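Notebook, October, entry 11
Project Skorik, hand-held gripper collection, practice rules

Reviewed the last batch of 348 episodes against the written procedure. 56 rejected. Most rejections trace to two causes: fingertips already closed at the start of the recording, and a start pose that put the object outside the view. Both are covered by the procedure. The wording was too loose to be followed the same way by everyone, so I rewrote it.

Start rule, new text: both grippers open, tips clear of the container rim, no contact with any object. Hold still for a slow count of two, then move. If a tip touches the rim before the count ends, stop and restart. Do not trim the file later.
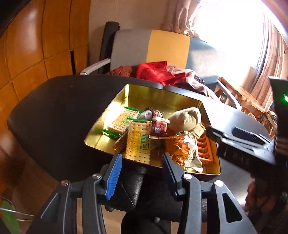
Light rule: direct sun is allowed. It must not be corrected halfway through a set by moving a curtain. If the curtain has to move, close the set and open a new one. Suder asked for fixed lighting only. Not adopted for home sites; noted as a deviation in the Stimadora sheet.

Clutter rule: leave containers and furniture as found. No sorting of contents by size or color. Crinkly wrappers stay in. Grip a packet by the body, not by the sealed end, and lift straight up before moving sideways.

Two-gripper work: one device moves into the container at a time unless the task sheet says both. The waiting device stays outside the path of the first.

Pad check every 78 episodes, and after any slip. Look for a twisted fingertip and loose pivot screws. Log the check even when nothing is found.

Open: Tkachenko draft puts the pad check at the start of each set only. Need to settle on one interval before the next batch goes out.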